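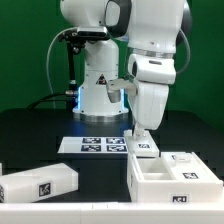 Last changed: November, by Rhys Rakena

About Etellow

Etellow is a small company which makes and sorts white plastic parts for other companies. We started with one customer and one product, a clip for the Vimer curtain rail. Today we have 16 customers and the list of parts is much longer, but the clip is still in it, and it is still the part we know the best.

Our parts are small things. Most of them you will never look at when they are in their place: end caps, spacers, small feet for shelves, covers for screws. We make them in white only. Many people have asked us for gray or black, and we always give them the same answer, that we prefer to do one color well. White plastic shows every mark of dirt, and a part with a different shade is seen at once when it lies beside the others.

For the same reason we like a dark surface for the work. White parts on a black tabletop are easy to see, also at the end of the day when the eyes are tired. Before, we used a light table, and small parts were often left behind on it and went into the wrong bag. Our customer Arnaud once received 80 end caps with one shelf foot between them. They were very kind about it and sent the foot back to us in an envelope.

How an order goes

A normal order is 2000 pieces of one part. The parts come to the table a few at a time and are looked at for burrs, for bubbles and for the small line which the mold can leave on the edge. What is good goes into bags of 80. What is not good goes in a separate box and is ground up again, if the material allows it. One piece from each bag is measured, and the result is written on the label together with the mold number.

We also accept small orders, down to 10 bags. Under this it is difficult for us, but please ask, because sometimes we have parts remaining from a bigger order and can send them the same week.
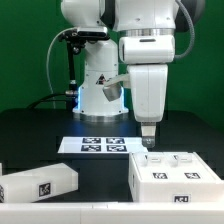

Who we are

We are 10 people. Rhys Rakena takes care of the orders and writes this page, so any mistakes in the English are his. The others work with the molds, the sorting and the packing, and everyone learns the sorting first, for the reason that it is there you learn what a good part looks like. A new colleague needs normally some weeks before the fingers find a burr before the eyes do.

Our newest work is a set of corner pieces for Skiliver, who build drawers for narrow kitchens. The set has left and right corners which are nearly equal, and to keep them apart is harder than we expected. We have now put a small dot on the inside of the left one.

If you need a part and have only a drawing, or an old broken piece, you are welcome to send it to us. We answer every request, also when the answer is that we cannot make it.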